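Home Days Out Workshops Reader Letters Contact

Filed under: Open days, Repair and reuse

I'd been meaning to get over to Felgate for ages, so when Sanaa Helmy told me the computer recycling place was opening its doors I was on the 508 bus before I'd finished my toast. Entry was £4, tea included, and the tea was good and strong - always a promising start!

Fadwa Benjelloun took our group round. First the sorting cages (chilly, bring a jumper), then a long room of shelves where the towers wait their turn, and then the bit I'd come for, the benches where they get taken to pieces. I've owned computers for most of my life and never once had the side off one.

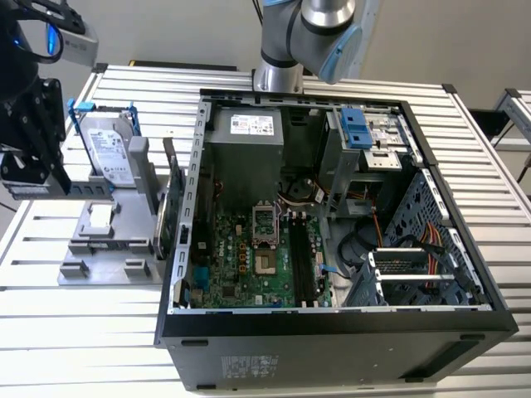 Photo: Ismail Helmy

I loved how much colour there is in there! A plain black and silver box from the outside, and inside you get the green board, a row of little orange capacitors, a blue catch on the optical drive cage and wires in yellow, red and orange looping all over. The Seagate hard disk stands upright in a grey holder beside the case, in a blue plastic caddy, and I got quite fond of it. The memory slots were empty and so was the socket for the processor, with its metal bracket standing up.

Fadwa was very patient with my questions about old drives (I have two in a biscuit tin at home) and said to bring them along next time.

We finished in the shop, where refurbished machines start at £50. I was tempted, but came away with a keyboard and a bag of cable ties instead. Parking is tight, so take the bus if you can, and the lift was out of order on our visit. They had another open day in February, which I missed, and Sanaa thinks there'll be one more before the autumn.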